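Dumton Teleop Kitchen Set – README

Version of 26 January 2023. Maintained by Archana Shukla.

What you get

2,890 episodes, all recorded in simulation by people steering the robot by remote control. Of these, 608 were marked as failures by the operator and kept. Please do not drop them without looking. The operators were a forgiving lot, and I don't trust the success marks on the rest either.

The rooms have red walls and a turquoise floor. Part of each episode is driving and part is arm work at the table. The driving is the weaker half.
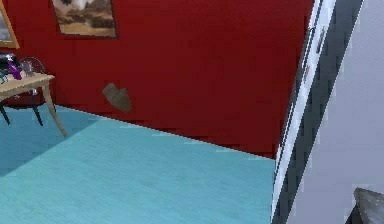

Jenő Dudás objects: I'd keep the driving. Steering past a door frame is the one thing in here a planner can't give you for free, and people are slow at it for good reasons.

Perhaps. I have left it in, but slow and careful look the same in the logs, and a policy trained on both will copy the dithering. Try cutting the pauses first and compare.

Table work

Operators worked from the rendered views alone, with no sense of touch. The arm can hide a good part of the tabletop from them, and a wrong grasp may be a matter of sight, not skill. The labels do not tell the two apart.

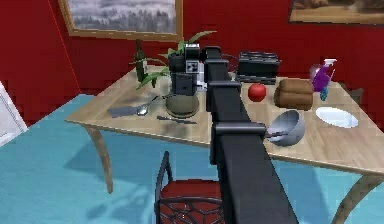
Arm over the dining table, with cutlery to the left and a mixing bowl to the right.

Known problems

– Three operators did most of the work. Their habits are all over the data.
– The Eichhorn controller lags by roughly 100 ms. Actions are stored as sent, uncorrected.
– Task names were typed by hand. Expect spelling mistakes.
– Nothing has been tested on a real arm. Claims to the contrary in the old Grurnbridge notes should be ignored.

Corrections to Archana, with the episode number please.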